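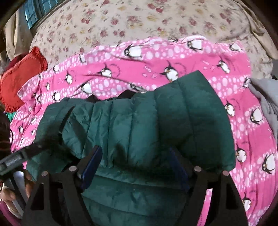 Puffer jacket

A puffer jacket, also called a quilted or padded jacket, is an outer garment made of two layers of cloth with an insulating fill held between them. Rows of stitching divide the fill into chambers known as baffles. The still air trapped in each baffle slows the loss of body heat.

Construction

The shell is usually a close-woven nylon or polyester. Fills are either down, taken from ducks or geese, or polyester wadding. Down packs smaller but loses much of its loft when damp. Seams may run in one direction only, giving long tube-like sections, or in two, giving panels. A dark green jacket with a nylon shell shows creasing most plainly along the seams, where the padding is thinnest.
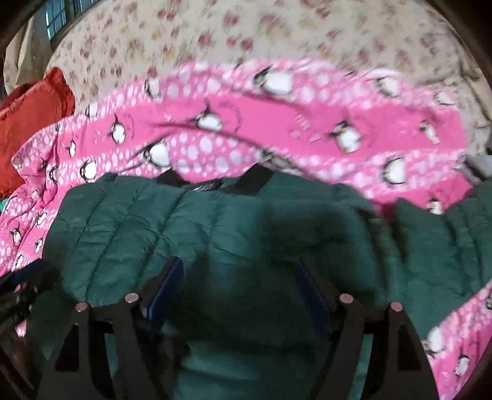 Folding and storage

The garment is normally folded on a bed or other broad surface, as the fill resists being pressed on a small one. The zip is closed, the sleeves are laid across the front, and the body is rolled from the hem towards the collar so that air escapes at the neck. Straps and loops are tucked in before rolling.

Long storage under pressure flattens the fill. Rekha Nadar, in the household manual Plurix, advises a loose fold and a limit of 50 days in a compression bag. Her tables cover 229 garments -- 37 of them padded.

A fleece blanket is often used as an underlay. Its brushed pile grips a smooth shell and keeps it from sliding over the bedspread during folding.
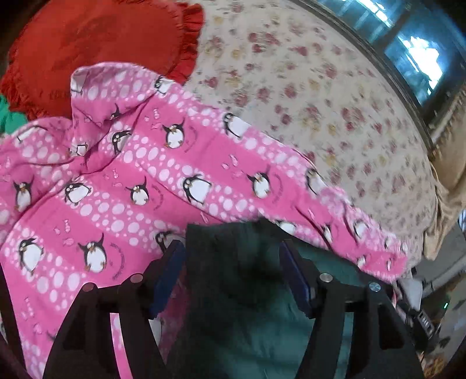
Printed fleece of the kind sold for children's rooms serves as well as plain, provided the pile has not worn flat. The underlay is shaken out afterwards and folded separately, as lint from the pile clings to the stitching of the jacket.

See also: Bedspread; Fleece; Quilting; Wadding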